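2 min read
14 shares | 3 comments

Gavton changes meeting room booking rules from April

Gavton Business Centre will move its shared meeting rooms to a single booking system in April, replacing the separate calendars kept by tenants on each floor. The change covers 25 rooms across the two buildings.

Under the new rules a room is released if no one has checked in within 30 minutes of the start time. Bookings may be made up to six weeks ahead. Recurring bookings will lapse at the end of each quarter and must be entered again.
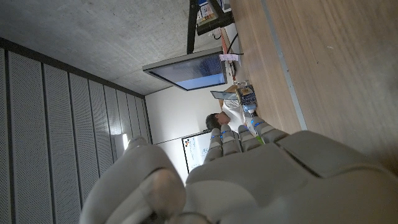 A review of last year's calendars recorded 3264 bookings, of which 665 were neither used nor cancelled. Most of the unused slots were recurring entries made by teams that had since changed floor or left the site.

"The rooms were full on paper and tenants were paying for outside space," said Rhydian Gwynne, operations manager at Gavton. "The release rule deals with most of that."

The software is supplied by Sedska and was tried on the second floor over the winter. Existing bookings will be copied across on a Sunday, when the calendars will be read-only until 6pm. Tenants should check their entries before the first working day. Charges for evening use are unchanged.

Contact the news desk | Copyright Gavton Business Centre | Back to top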